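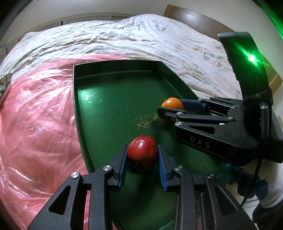 How long do apples keep once they're out of the fridge? A week or so for most of them, longer if the room is cool and they aren't touching anything that's going soft.

I had a red one and a small orange in the dark green tray this time. The apple is speckled and has a few darker marks on it, which don't bother me – I cut round them. Oranges I leave out until March, then they go in the fridge door. Rosario Guerra told me to keep bananas well away from both, so mine hang on a hook by the kettle.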